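Project Grorka — progress notes, group 7

Goal is still the same: teach the arm to put a cap on a stand from human demos only. No hand-written motions. Bláthnaid and Raed did most of the demos, Jahangir cleaned the logs.

35 demos so far, up to 52 by the end of February if the table stays free. Both hands hold a gripper, but mostly the right one does the work. Biggest problem — people grab the cap in diffrent spots every time. We agreed on the edge. Helped a bit.
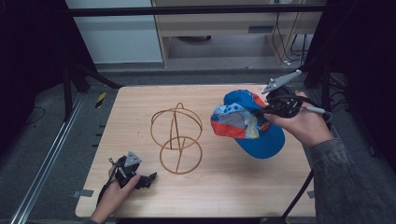
Page last changed: February, 16:20

Blue cap, wire hat stand, right gripper on the edge of the cap, left one free. Still to do: retrain w/ the new demos, ask Fidel about teh dropped samples.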